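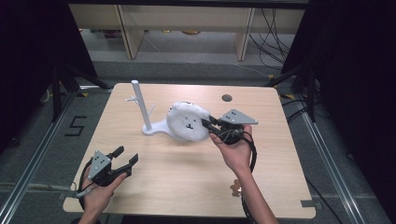
Page last changed: 24 August 2023

Big Questions > Machines and Us > Ages 7 to 11

Can a robot tidy my bedroom yet?

I get asked this one a lot, usually by somebody whose floor can't be seen for socks. The short answer is not quite. The long answer is much more fun, so get comfy.

Think about picking up a soft toy. You look at it, your hand goes out, and your fingers squeeze just enough. You have been practising since you were a baby, so it feels like nothing at all! A machine has to work out every bit of that. Where does the toy end and the table begin? Which part should it pinch? How hard?

Hard things are kinder to robots. A tin of beans is the same shape on Monday morning as it is at bedtime, and factory robots have been lifting things like that for years, very fast and without getting bored. A cuddly toy squashes. A blanket is worse – it can be flat, or scrunched, or hanging off the bed in a way it has never hung before.

One way to teach a machine is for people to do the job themselves while holding grippers, which are a bit like big pinching fingers. They pick up a fluffy toy with them, or a handful of furry cloth, and the machine can learn from a record of how it was done. 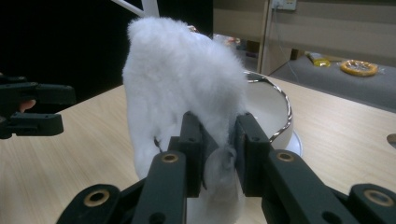

And it needs lots of goes, because one go only teaches it about one fold. If you learned to catch with the same ball, thrown the same way every time, you'd be in trouble when somebody threw you a jumper.

So which chores can machines manage? Washing clothes, yes. Hoovering a fairly clear floor, yes (do move the socks). Folding the washing, sometimes, slowly. Putting your whole room straight, with the books here and the bears there – people are still working on it.

Try it yourself: pick up a scarf with two wooden spoons and fold it in half. It took me 19 goes.

Words by Iason Economou

Comments

Zindow: I did the spoons in 2 goes but it was a small scarf

Mrs Ó Conaill's class: We tried with a tea towel and it nearly worked. Can robots make beds?

Steleneo: my brother says he is a robot so he can't tidy up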